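4.3 Open-day demonstration

The simulated kitchen described in Section 3 was shown to visitors during the open day held at the Prorkasden site in November.
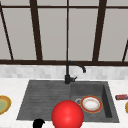 Figure 4. Simulated sink scene used in the open-day demonstration, with one plate in the basin and a red sphere in the foreground. The tip of the gripper finger is visible at the bottom.

The demonstration had two purposes. The first was to give visitors a view of the policy running in closed loop, without editing or selection of episodes. The second was to collect commands from people who had not taken part in writing the training instructions. All instructions in the training set were written by four members of the project, and we expected their wording to be narrower than that of the general public.

Visitors stood at a desk with a keyboard and one monitor. Each visitor typed a single instruction of free length, after which the operator started the episode. An episode ended when the operator judged the instruction complete, when the simulator reported a fault, or after 70 seconds. No visitor was told which instructions were present in the training set. The operator did not rephrase or correct what was typed, with one exception: empty strings were rejected by the interface.

The scene was reset between visitors from a pool of 100 stored layouts. The window, the tiled backsplash, the countertop, the sink and the faucet were held fixed across the pool. The loose objects were redrawn for each layout, both in the basin and on the counter on either side of it. Layouts in which an object lay partly outside the view were kept on purpose, as the same condition is common in the evaluation set. Water was not simulated, and the faucet lever was modeled as a rigid part of the faucet.

In total, 147 episodes were logged. Instructions and joint trajectories were stored in full; rendered views were stored at a reduced rate to limit disk use. Logging was handled by the Gorkis recorder, and the scene server ran on a single workstation supplied by Matberg. The server was restarted once, after a memory fault in the contact solver, and the episode in progress at that time was discarded before counting.

Two differences from the laboratory trials should be noted. Visitors often referred to objects by position ("the one on the left") where our annotators had used color. They also tended to join several requests in one sentence, a form that is rare in the training set of 1497 instructions. We treat these cases separately in Section 5.2 and do not merge them with the main results.

The session was not a controlled study. Visitors could watch earlier episodes before taking their turn — several did — and later instructions may therefore have been shaped by earlier ones. The order of episodes was kept in the log so that this effect can be examined. Tirta Mangundap operated the system throughout, and Kwok-wai Yip labeled the outcomes afterward from the stored trajectories without access to the operator's notes. Where the label and the operator's decision to end the episode disagreed, the label was used.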